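Navy cotton T-shirt drying stiff and a bit grey - water or powder?

Moved to Terkby in February, very hard water. Washing at 40, same powder as before, and darks come out like cardboard. Navy ones worst. Have tried less powder, no diffrence. Don't want to use softener, it makes my son itch. Any ideas?

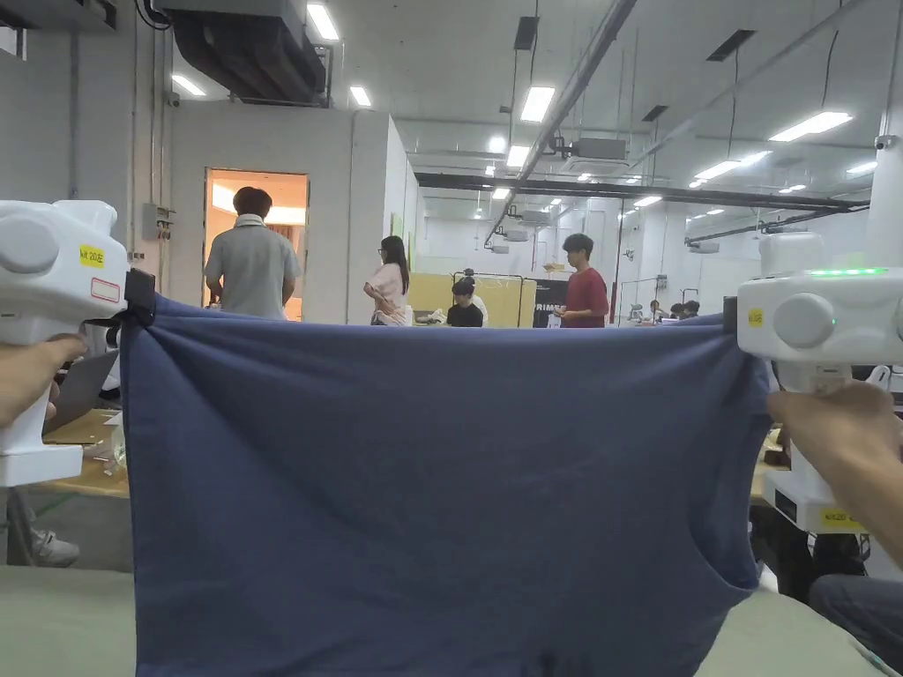
Murdo Dunbar
Same trouble in our house, and less powder made it worse. Hard water needs more, check the back of the box for the hard water dose. Or go over to liquid for darks. Powder can leave a greyish bloom on navy.

Then run the machine empty at 60 with a cup of white vinegar in the drum. Not bleach as well!! Never the two together. There was a bit on this in the Umeck Household newsletter, I kept the page.

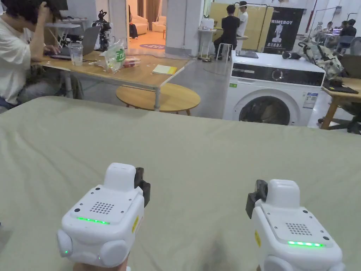

Umeck Household - issue 529 - page 2

Gist of it - don't overfill, extra rinse, shake everything hard before it goes on the line. Line dried cotton is always stiffer than tumbled. Ten minutes in the dryer at the end sorts most of it.

Niskanen
Grostomix tablets in with the wash. Done.

terkby_lass
Not sure tablets alone will do it tbh. I'd go in this order

1. Wash again with no powder at all, just to get the old stuff out. If you see suds theres your answer.
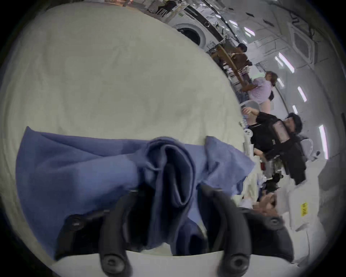 2. Extra rinse, then dry indoors on a hanger, away from the radiator. Ours came up much softer by the second go.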